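Stetance Hand Teleop Kit
Iveta Bartoš, 28 March 2024

If you've ever wanted to hand a household chore to a humanoid by simply doing it yourself, you'll like the Stetance kit. The operator wears a pair of tracked gloves and a light headset, moves the way they'd move at home, and the robot's arms and fingers follow. Every session is recorded as you go, ready for training.

What comes with it

- Tracked gloves, left and right. Each weighs 40 grams, so long sessions stay comfortable.
- Wrist cameras. One per hand, looking down past the palm so the four fingers and the thumb stay in view. 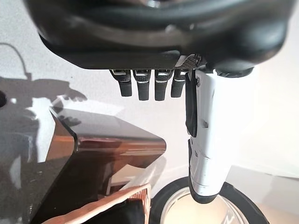

- Headset with head-camera feed. This is the operator's main view, and it's lovely for two-handed work.
- Guvent recorder. Keeps all the camera streams and joint angles on one clock and holds over 800 demonstrations.

What it's like to use

Laundry is our favorite test. There's a basket, there's a washer with a round door, and there's fabric that never lies the same way twice! Our operator Ridwan Kusuma does it with the right hand working over the basket and the left held open, out of the way. 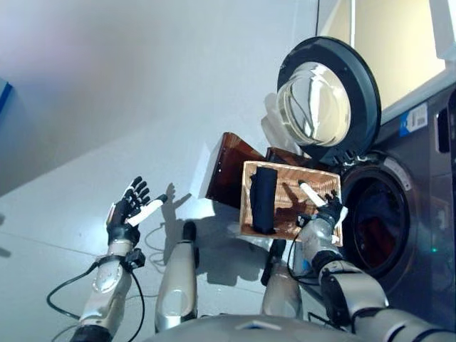

New operators usually need a morning before their motions smooth out. Go slowly at first - the robot copies your hesitations too, and so will anything you train on them.

The thumb takes the most practice. It's long, and people tend to close it too early. Calibrating with the hand open helps a lot, and you can repeat the calibration from the glove without taking the headset off. 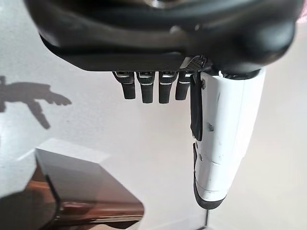 Wrist camera view, right across the fingers and thumb.

Wrist views earn their keep when the head camera can't see past the robot's own hand. You can switch between them with a foot pedal, or let the recorder save everything and sort it out later.

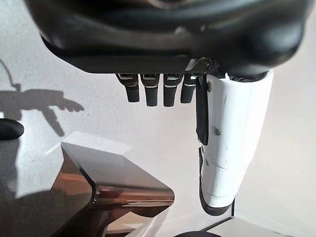
Can I delete a bad demonstration without stopping the session?
Press the pedal twice and the last take is dropped. The recorder stays on and you can start the next one right away.

Contact Stetance, ext. 3546 | © 2024 Stetance | Back to top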